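Canden Catchment 2 is a desktop package for mapping lakes, streams and drainage areas. It reads elevation rasters and gauge tables, delineates watersheds, and exports layers for use in a separate hydraulic model. I ran it for one field season on the Grinda reservoir and its feeder streams, alongside the older scripts it was meant to replace.

## Test setup

The Grinda data set has three parts: a lidar elevation grid, a bathymetric survey stored as scattered points, and a folder of gauge readings in plain text. The elevation grid and the survey use different vertical datums, which makes the set a fair test of how a package handles mismatched inputs. All processing was done on one workstation with a local disk. Network storage was tried once, for the flow accumulation step, and abandoned.
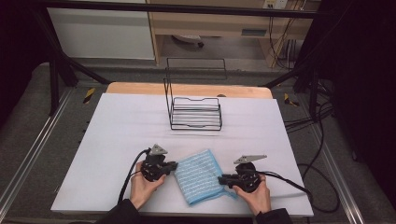
*Two hand-held grippers with their cables, at the table.*

## Import

Raster import is good. The package reads the projection from the file header, shows it before loading, and refuses to guess if the header is blank. Point import is weaker. The dialog accepts comma-separated text, but it takes the first row as column names whether or not it contains any. The first survey point disappeared without a warning, and I found the loss only when I compared totals with the source file. A checkbox would fix this.

Vertical datum handling is better than I expected. Each layer carries its own datum tag, and the package blocks any operation that mixes two of them until an offset or a correction grid is supplied. The block can be turned off in the project settings. Leave it on.

Gauge tables load with time stamps in local time unless told otherwise. The Grinda loggers record in UTC, so the April readings sat on the wrong side of midnight until the setting was changed. The time zone is stored per project, not per table. Anyone combining loggers from two operators will have to convert one set before import.

## Watershed delineation

Sink filling and flow direction are standard. Both the fill and breach methods are offered, and breaching gave cleaner channels in the flat ground at the upper end of the reservoir. Fill produced long parallel streams there, as it does in most packages.

The stream threshold is set in cells and defaults to 1000. That value gave a network close to the mapped one on the steep side of the basin and too sparse on the flat side. A threshold of 100 picked up every roadside ditch. There is no way to vary the threshold by zone, short of cutting the basin into pieces and merging the results, and merged networks lose their stream order. It has to be computed again.

Outlet snapping works within a radius the user sets. I kept it at 20 cells. Larger values moved one outlet past a confluence and onto the wrong tributary, and the only sign of this was a subbasin area that looked too large in the report.

## Bathymetry and volume curves

The Vasylenko interpolation module is sold as an add-on and is the main reason to consider this package. It fits a surface to survey points while honoring the shoreline as a fixed boundary. The older scripts treated the shoreline as one more row of points, which left small dry bumps in the shallow coves. The module removed them.

Breaklines are supported but have to be drawn by hand or imported as a separate layer. The drowned river channel needed one along its whole length. Without it, the surface filled the channel with a chain of separate pits, each centered on a survey track. 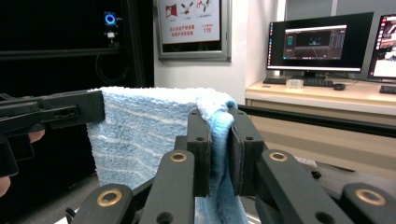
Surface tension is the setting that takes longest to learn. It controls how tightly the fitted surface is held to the points, and the manual gives it one short paragraph. At low tension the surface behaves like the light blue towel hung over the black bar, supported along one line and hanging down from it. At high tension each point acts more like the closed gripper fingers, pinching up a fold and leaving the cloth beyond it to do as it likes. The useful range lies between these and depends on track spacing. I ended up tuning it on a small cove and applying the result to the full reservoir.

Volume curves are computed from the final surface at a fixed elevation step. Output agrees with the old scripts at high stage and differs at low stage, where the dry bumps used to be. I trust the new figures more, but they have not been checked against a drawdown.

## Display and export

Map layout is basic. Labels overlap at confluences, the scale bar cannot be moved outside the map area, and depth shading has a fixed set of color ramps. For anything going into a report I exported the layers and finished the map elsewhere.

Export to the Dillberg hydraulic format is direct and keeps node names. Cross sections are written looking upstream, while our model template expects them looking downstream, so left and right banks come out swapped. The export dialog has an option for this on its second tab. It resets to the default each time the program is restarted.

## Assessment

For delineation alone the package offers little over free tools. For reservoirs with an uneven point survey, the interpolation module and the datum checks justify the license. Check the point totals after every text import, and check the section orientation before every export.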